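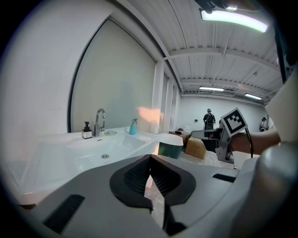 Is the Nidthorpe chili cook-off moving for good, or only for this year? A reader sent me that after my last post, and several more of you asked the same thing in other words. I went to the school on my lunch break and got what answers I could. Thread.

The short answer is that it's only settled for this year. The cook-off will be in the lot behind the Nidthorpe High gym, in July. The front lot on Turnano Avenue is getting new drainage and won't be finished in time.

What happens next year depends on the drainage work and on how this one goes. The front office wouldn't promise either way.

The back lot is smaller. Last year there were 24 teams if you include the dessert tables. This year there is space for 18, and that covers everybody, desserts too.

Ten of those spaces are held for teams that cooked last year. The other eight go to whoever gets the form in first. The form is on paper at the front office, and there's a copy at the Meléndez Market register.

Students in the cooking classes get their own space and it comes out of the 18. They're making a white chili and a bean chili with no meat. Both were on the menu at the spring lunch and both ran out.

Parking. You can't park behind the gym that day, obviously. The bus loop will be open, and the church on the corner is letting people use its grass as long as it's dry. If it rains, plan to walk from the Eltance Plaza side.

I walked it from Eltance Plaza at a normal pace. It's fine for most people. There's no sidewalk for the last block, so I wouldn't want to do it with a stroller.

Tickets are the same as last year. One ticket gets you a tasting cup from every team plus cornbread. Kids under five don't need one.
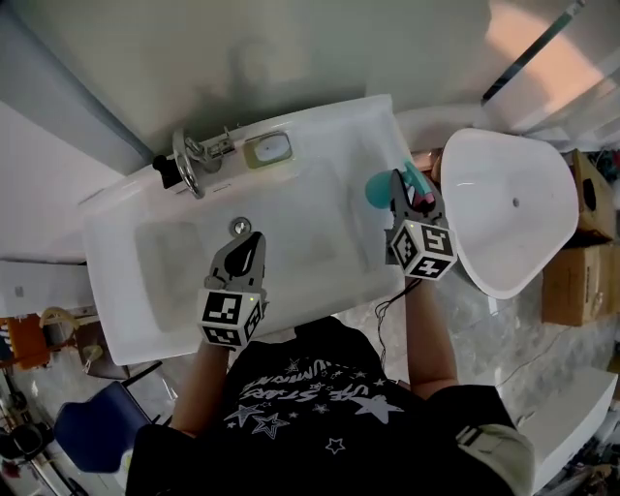
Last year's line was the reason we went home, one mother wrote back, and she wanted to know if there is any plan for it. Fair question. I stood in it too. It took me 35 minutes from the end of the line to my first cup.

The plan is two lines this time. One starts at the gym doors and one starts at the bike racks, and they go around the lot in opposite directions. You can join either one and you still get to every team.

They're also selling tickets in the school lobby the afternoon before. If you have one already you skip the ticket table, which was most of the wait last year as far as I could tell.

Now the money, because that comes up every time. The cook-off paid for 1092 bags of groceries last school year. Those went home with students before weekends and breaks. The goal had been 1000.

The bags are packed at school by the kids in the service club. Rice, beans, canned fruit, oatmeal, peanut butter or something close to it. Meléndez Market sells them the food at cost and drops it off.

The goal for the coming year hasn't been set. I asked. The answer was that food costs more than it did, so the same money may fill fewer bags, and they'd like to see the total from July before they pick a number.

If you don't like chili or can't come, you can pay for a bag at the market. Ask at the register. They ring it up as its own item and give you a receipt.

Rules for teams, copied from the form and shortened by me: cook at home or on site, but if you cook at home it has to arrive hot. Bring your own extension cord. Label anything with nuts, dairy or wheat. No glass.

Also on the form, and new – no open wood fires. The back lot is too close to the building. Propane burners are still allowed if you bring an extinguisher. I know two teams that smoke their meat on site and they are going to have to do it the night before.

Judging is at noon. There are three prizes: the judges' pick, the people's pick, and best student chili. The people's pick is by dried bean again. You drop your bean in the jar of the team you liked. One bean per ticket.

Somebody asked in my messages if the people's pick jars could be covered this year so you can't see who's ahead. I passed that along. I think it's a good idea. By the end last year everyone was dropping beans in the fullest jar.

Music is the school jazz band, playing in the shade by the gym doors. They go on at 11 a.m. and again after the prizes.

Things I still don't know: the rain date, whether the restrooms in the gym will be open or only the ones by the cafeteria, and whether dogs are allowed. The form says nothing about dogs.

I'll add to this thread when I hear back. If you're on a team and got different information from the office, please reply here and I'll fix it.

Update, 4 p.m.: the gym restrooms will be open. Still waiting on the other two.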